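Vondis hand-demo station, pre-session check
Site: Ukthorpe, bench 3
Task: gold foil and clear tray, two grippers

1. Paper sheet flat on table, no lifted corners. OK
2. Floor tape down on both sides. OK
Comment: left strip is wearing. Replace before January.
3. Cables clear of the operator's feet. FAIL
Comment: coil left of the stand is still loose on the carpet. Raised on the last 2 checks. Tie it to the rail.
4. Gripper cables have slack at full reach. OK
5. Fingers close square, no play at the bushings. OK
Comment: left unit was stiff on first close. Cycled 3 times, then fine.
6. Marker plates tight. OK
7. Foil free of loose scraps. OK
Comment: bin torn pieces between takes. They get into the linkage.
8. Operator's sleeves above the elbow, no rings. OK

Bench 3, foil task: 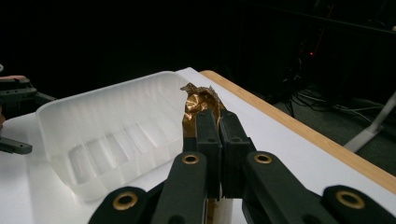
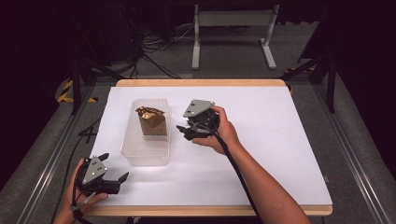
9. Stop word agreed with whoever is at the recorder. OK
10. Tray back at its start position before each take. Not checked
Comment: Kinsella sheet gives no start position. Ask for one.

Result: hold until item 3 is cleared. Recheck Friday, 8:30.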